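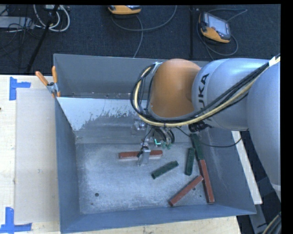 Get rid of the lid, a reader in Nonitz wrote to us in March, and get rid of the bag, and the basket, and anything with a drawstring. Blocks want a hard flat floor and four walls. She'd been through all of it, two kids, one dog, and what she ended up with was a metal bin off a workshop shelf. Open top. Walls low enough to reach over.

We printed two lines of her letter. Then the mail came in. So, a proper piece on block bins, as promised, squeezed in before the April pages close.

Start with the noise, everyone does. Block into metal bin is loud. Block into metal bin at 6 in the morning is very loud. Half the letters were about this. Felt on the bottom, said some. Cork, said others. We tried both in the office and the felt came up at the corners inside a week, and then you've got fluff and crumbs and a bin that has to be peeled before it's washed. Cork stayed put. Cork also stained. A bare floor gets scratched, fine lines all over it and paler patches where things have been dragged, and after a month you stop seeing it. Our vote: leave it bare, put a folded towel UNDER the bin. Takes the ring out of it. Saves the tabletop too, if yours is a pale wood and shows every mark.

Now size. The mistake is going deep. A deep bin swallows the small pieces and the only way back to them is to tip the lot on the rug. You want a bin where a layer of blocks covers the floor, maybe two layers, and an arm gets to the corners without a fight. Brakley, the hardware place on the Nonitz road, sells a shallow one in blue-gray that half our letter writers seem to own. No handles, rolled rim. The rolled rim matters. Run a thumb along the edge before you pay for anything secondhand, an old workshop bin can have a burr on it that'll open a finger.

Mao does a nicer one. Folded corners, a bit heavier, comes flat packed with a little bag of rivets and instructions that skip a step (it's the back wall, it goes in before the second side). Looks good on a low shelf. Costs more then twice the Brakley.

And what goes in it. Fewer. That's the short version. A family of four in one letter had 2000 blocks in the house, all sorts, all brands, inherited, and the kids built nothing but heaps. They boxed up everything except 29 rectangles and put those out on their own. Bridges by the weekend. Towers, a garage, some kind of hotel for snails.

We like it taken even further. Six blocks, three red-brown and three dark green, plain rectangles, no arches, no little printed windows. Two colors is plenty to sort by and plenty to make a pattern with. Long ones laid flat, one stood up, one across the top. A small kid will do this for a good while, and the clearing up is six things back in one place.

Ratitz makes blocks in deep flat colors close to those, sold loose by the piece, so you can buy as few as you like. Hard to find in stores. The mail-order list comes out twice a year and the green goes first. If you're painting your own: sand the edges before the color, not after, two thin coats, and leave them a full week even though the can says overnight. Thick paint sticks blocks together in a warm room and you'll be prying them apart with a butter knife.

On rotating. Letters were split. Some swap the bin out every few weeks, a new color, a new shape, the rest up in a closet. Others say the kids ask for the closet. One household labeled its boxes by the month and gave up in May. We'd say swap when it's gone quiet, leave it alone when it hasn't.

Washing. Warm water, drop of dish soap, cloth, dry it right away. Metal bins hold a film of water along the seams and that's where rust gets going. Tip it up on one end by a window. Blocks get wiped, never soaked. Unpainted wood swells, and a set that used to stack square starts to rock.

Also asked, by quite a lot of you: can the bin take other things. Sure. Cars, rail track, crayons (crayons leave wax in the corners, warm cloth gets it off). Not puzzles. Puzzle pieces lie flat against a metal floor and small fingers can't get under them, it's maddening to watch.

The most blocks anybody wrote in to say they'd fitted into one Brakley bin was 500, the tiny half-inch kind, level with the rim. It took two adults to lift. They've since moved most of them into shoeboxs and the bin is back on the playroom table, with the towel under it.

Next month, coat hooks at kid height. Letters by the usual date please, and put your town on them.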